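Dartboard care and setup in the home workshop

A bristle board is made of compressed sisal fibre, and most of its working life is decided by how it is hung and how often it is turned. The notes below assume a standard steel-tip board on an interior wall. Paper and coiled-cork boards wear differently and are not covered.

Mounting

Find a stud. Plasterboard anchors will hold the weight, but the board moves slightly with every dart and the anchor works loose over a season. If the stud is in the wrong place, fix a backing panel across two studs and mount the bracket to the panel. Plywood 12 mm thick is adequate.

The centre of the bull sits 1.73 m above the floor. The throw line is 2.37 m from the face of the board, measured horizontally. Measure from the face and not from the wall, as the board and bracket together can add several centimetres. Drop a plumb line from the face, mark the floor with tape, and measure from the tape.

A board that rattles on its bracket will bounce darts out. Pack the gap behind the rim with felt pads or folded cardboard at three points. The Pelano bracket has adjustable feet for this, but they back off with vibration and need a dab of removable threadlocker.

Rotation

The treble 20 bed takes most of the damage. Remove the number ring, turn the board an even number of segments so that a black segment is again at the top, and refit the ring with 20 in place. Do this every 6 weeks with regular play, or sooner if the treble bed begins to look furry. Pencil the month on the back each time - March, April and so on - and there is no need to remember which way it went last.

Moisture

Do not soak or spray a sisal board. Water swells the fibres and they do not return to their original size. The result is a bulge, usually near the bull, which lifts the wires. Keep the board out of an unheated garage through winter if condensation forms on the walls. Wipe the surface with a dry, soft brush only.

Points

Burred points do more harm to a board than heavy use. Run each point across a fingernail. If it catches, it needs dressing. Hold the barrel at a shallow angle to a fine stone and roll it while drawing it back, taking off as little metal as possible. Finish on 400 grit wet-and-dry paper. The tip should be slightly rounded, as a needle-sharp point hooks over when it strikes a wire and then tears fibre on the way out.

Remove darts with a slight twist in the direction that tightens the barrel. Pulling straight out, or levering downward, lifts loose fibre with the point.
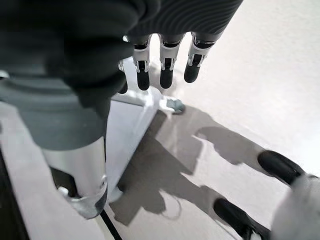

Flights and shafts are consumables. Replace a nylon shaft once the slots have spread enough that the flight turns freely. Aluminium shafts work loose in the barrel, and a small rubber O-ring at the thread cures this. Leria rings fit most barrels with a 2BA thread.

Lighting

Light the board from two sides or with a full ring, so that a dart already in the board does not throw a shadow across the treble. A single overhead lamp is the usual fault in home setups. The Barov ring clips to the surround without screws, although the surround must be dense foam to carry it.

Floor

Darts that fall point-down will mark timber and split tiles. A rubber mat 39 mm longer than the throw distance leaves enough to tuck beneath the skirting. Lay it flat for a day before taping the line, as rolled rubber shortens a little when it relaxes.

Related

Re-felting a small card table
Stopping a table tennis net from sagging
Pichon cue rack: fixing to brick
How to true a warped bar stool
Storing spare flights and points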